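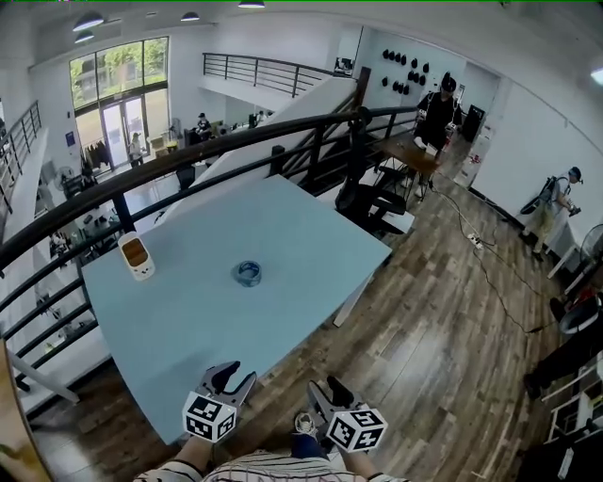
**Can any of these machines do real chores yet?**

**gravelpit** wrote:

Splitting this off from the vacuum thread because it was getting buried. The question is simple. Is there a machine, sold or about to be sold, that can do ordinary chores in a house or a small shop? I mean picking up after people, clearing a table, putting tools back. I don't mean a dishwasher or a robot vacuum. We have had those for years and they do one thing.

My test would be the table in the picture. A cup with something brown in it goes to the sink, and the roll of tape goes back where the tape lives. A six-year-old can do it if you ask twice. Is there a machine that can do it in my house, with my cups, without somebody setting it up all morning?

---

**tin_lizard** wrote:

No.

Longer answer: in a lab, on a good day, yes. Grabbing a cup from a bare table has been done for a long time. Your house is the part that breaks it.

---

**moss_and_mortar** wrote:

I'd say closer than tin_lizard thinks. I saw the Pellholm arm at a trade show in April and it cleared a tray of mixed dishes. Mugs, bowls, a couple of forks. It was slow but it got through the tray. The person running it let people in the crowd put things down wherever they wanted, so it wasn't a fixed routine.

I would not have said that three years ago. Back then they were all stacking blocks.

---

**tin_lizard** wrote:

> Mugs, bowls, a couple of forks.

Any liquid in the mugs?

---

**moss_and_mortar** wrote:

No, they were empty. Fair point.

---

**halfinch** wrote:

Liquid is a bigger deal than people think. An empty cup can be tipped and jerked around and it doesn't matter. With something in it you have to keep it upright, start slow and stop slow. You also have to know it's full in the first place. A cup seen from the side looks the same either way. From above you can see the contents, so where the camera sits matters a lot.

And then what do you do with it? Pour it out? Is the person finished? My wife leaves half a coffee on the bench for two hours and she wants it when she comes back.

---

**gravelpit** wrote:

That last part is what I keep coming back to. The grabbing seems to be mostly a matter of money and time. Knowing whether to grab is something else.

---

**Ruta44** wrote:

I run a small upholstery shop, four of us on the floor. We looked into this seriously last winter because we lose a lot of time to putting things back. I kept a tally for one week, and 70 of the things I picked up off the benches were tape, scissors, chalk or clips. That is just me, and just what I remembered to mark down.

We got a quote for a Wadero cart. It's a base with one arm and it drives between benches. The salesman was fair about it. He said it would do well with things that have a set home and a set shape, and badly with fabric, string and anything hanging over an edge. Fabric is most of what we have. We passed.

What we did was paint outlines on the wall for the tools. The count went down to 20 the week after. It has crept up again since, but not all the way.

---

**halfinch** wrote:

Shadow board. Best money you can spend in any shop.

---

**moss_and_mortar** wrote:

That's a good story but it doesn't say the machines can't do it. It says paint is cheaper. Those are separate questions.

---

**Ruta44** wrote:

They aren't separate if you're the one paying. I don't care whether it can be done in principle.

---

**oldbeltsander** wrote:

I want to talk about the tape because I think everybody skipped over it.

A roll of tape lying flat is a nasty little job for a gripper. It's low, it's wide, and clear or see-through tape gives depth cameras trouble because the light goes partly through it. Put it on a shiny tabletop and you get reflections on top of that. You or I would hook a finger in the middle or pinch the rim without looking. A two-finger gripper has to either straddle the whole roll, which takes a wide opening, or put one finger down in the hole and one outside. The second way works fine if your position is good. If it's off by a little you push the roll across the table.

Source: I spent a good part of my working life fixing pick machines that handled rolls of label stock. We had them in a fixture, all the same size, and we still had misses.

---

**tin_lizard** wrote:

Did the misses matter much?

---

**oldbeltsander** wrote:

One miss stopped the line until someone walked over. So yes. In a house it would just try again, and I'll grant that a house is more forgiving that way. There's no line to stop.

---

**quietcorner** wrote:

Long-time reader, I don't post much. I worked for a while on the training side of this, so I can say a little about how it's done now.

The older way was to program each motion. Now most of it is learned from people doing the task. You wear or hold a pair of gripper fingers, usually with printed markers on them so the cameras can track where they are, and you do the chore with those in place of your own fingers. Pick up the cup, put it down, pick up the tape, put it down. Then you do it again from another side of the table. You move things and repeat.

It gets you data a lot faster than driving a robot arm by remote. With the arm I was happy to get 10 good runs in an hour. With the hand-held fingers I could get 80. The catch is that my wrist does things the arm can't copy, so some of those runs are no use.

The other thing I learned is how much you do by feel. With plain fingers on you can't feel the cup start to slip. You watch it and squeeze too hard. Everybody does at first.

---

**gravelpit** wrote:

Very useful, thanks. So when someone does 80 runs with one cup on one table, does the robot then know cups, or does it know that cup?

---

**quietcorner** wrote:

Mostly that cup. You need a lot of cups, a lot of tables, different light, different heights. Windows are a pain. A room with big windows looks different at noon than at five and a model trained only in the morning will do worse in the afternoon. It does get better with variety. I saw it pick up cups that were never in the training set and that was a good day. But I also saw it reach for a bowl as if the bowl had a handle.

---

**moss_and_mortar** wrote:

Which is my point. It's getting better. The people saying "no" are describing last year.

---

**tin_lizard** wrote:

I've been hearing that since I was in school. I'm not against it. If one of you buys one and it clears your kitchen table for a month without help, I will say I was wrong, in this thread, in bold.

---

**pine_tar** wrote:

I have a Cropper. The folding one, for towels. Nobody has mentioned it so I will.

It works if the towels are square and you feed them one at a time into the clips. It takes longer than I do. I kept it because my shoulder is bad and feeding the clips is all done at waist height. So for me it does a real chore. For my sister, who has two good shoulders, it would be a waste of a corner.

It can't do fitted sheets. I can't either.

---

**halfinch** wrote:

Does it count if you have to feed it by hand?

---

**pine_tar** wrote:

I have to load the washing machine by hand too and that counts.

---

**gravelpit** wrote:

I'll allow it, but it isn't what I was asking. Yours is a machine for one chore. I want to know about the ones that are supposed to walk in and handle whatever is lying around.

---

**oldbeltsander** wrote:

Then look at the room as well as the table. Stairs, railings, a cord running across the floor to a power strip, a fan on a stand, chairs that get left in a different spot every day, people walking through. The table is the easy part. In my old plant we painted lanes on the floor and no person was allowed in them while the machine ran. You can't do that in a home, and you can't do it in a busy workroom with people coming and going.

A cord is the one I would test first. Wheels climb it or catch on it, and legs can trip on it.

---

**Ruta44** wrote:

Cords were on the Wadero list of things to clear before they would even do the site visit. Also rugs, and any door that sticks. I have all three.

---

**moss_and_mortar** wrote:

Okay, I'll give you the floor. A fixed arm at a counter is a different case, and I think that's where it will land first. Small cafes, dish return, that kind of thing. The Tiner people are going that way, as far as I can tell. Bolt it down, give it good light, let people bring the mess to it.

---

**tin_lizard** wrote:

That I could believe. It's also a conveyor with extra steps.

---

**moss_and_mortar** wrote:

A conveyor doesn't pick up forks.

---

**gravelpit** wrote:

Noting where we are as of 22 August 2026, so I can come back to it:

- Cup with liquid to the sink, in a stranger's house: tin_lizard says no, moss says not far off, quietcorner says depends on the cup
- Roll of tape flat on a shiny table: possible, expect misses
- Getting around the room: worse than the table
- Bolted down at a counter: likely first
- Towels: yes, slowly

If anyone has used a general-purpose one at home for more than a week, please post, good or bad. I'd like to hear what it dropped.

---

**quietcorner** wrote:

One small fix to your list. I'd put "knowing where the tape lives" on its own line. We always had a marked spot to put things down. I never once worked on a task where the robot had to find the right drawer.

---

**gravelpit** wrote:

Added. In my house that would take it a while. The tape lives in three places.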